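01/09/2024
Workshop notebook, oil finishes, second batch

Right, back on the board oil after most of August off it. I've let this notebook slide so I'll put down where things stand before I forget which jar is which (again).

The plan hasn't changed. I want a food-safe finish for chopping boards and spoons that goes on easily, doesn't smell like a paint shop and doesn't leave greasy thumbprints a week later. Lokel keep asking for something they can sell in a small tin next to the spoons, and the Inda mix we've been using is lovely on walnut but sits on top of beech like butter on cold toast.

Mixing

Made up 1000 g of base oil and beeswax in the big pan over water. Wax went in grated this time, much better than chunks, no more standing there poking at lumps for ages. I pulled it off the heat as soon as it went clear and kept stirring till it turned cloudy at the edges. Last time I poured too early and got that grainy top, so I waited, got bored, waited a bit more, and poured when it looked like thin custard. Lovely smooth top on every tin!

Half of the batch, or as near as I could get it: 497 g went into the tins marked Lunerau. The rest had the extra wax stirred in and is marked Pirzada. Those are only our shelf names, if you're reading this and wondering, after the two suppliers the wax came from. A bit of a muddle, I know, because now there are two things different between them (wax source and wax amount) and I've only got myself to blame. Next batch I'll change one thing at a time.

Putting it on

Test pieces were beech offcuts, a bit of sycamore and some bamboo. Sanded the lot, wiped with a damp cloth to raise the grain, left to dry, sanded again lightly. Then 3 coats with a cotton rag, a night between each, buffing off whatever hadn't soaked in.

Bamboo is the awkward one. It's so hard and tight that the oil hardly wants to go in, and if you're generous you're just polishing the excess about. Thin coats, warm the tin in your hands first, and rub along the grain. The colour goes a shade deeper and the darker streaks come up nicely, which is what people like about it, so worth the elbow grease.

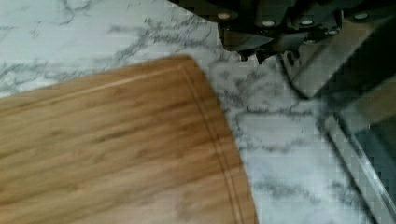
What I noticed

Lunerau soaks in faster on beech and feels dry by the morning. Pirzada stays tacky for longer but water beads on it far better. On the sycamore I couldn't tell them apart, and I did try, eyes shut and everything. Both smell faintly of honey, which I'm very happy about.

Left 50 ml of cold tea in a puddle on one beech piece of each. Pirzada wiped clean, Lunerau has a faint ring. Didn't do the bamboo, ran out of tea.

Still to do

Beetroot test, on all three woods.
One more batch with the same wax in both halves.
Find the lids for the small tins, they were on the shelf by the bandsaw and now they aren't.
Ask Lokel whether they want it hard like polish or soft like a balm.
Wash that pan before the wax sets, too late, scrape that pan.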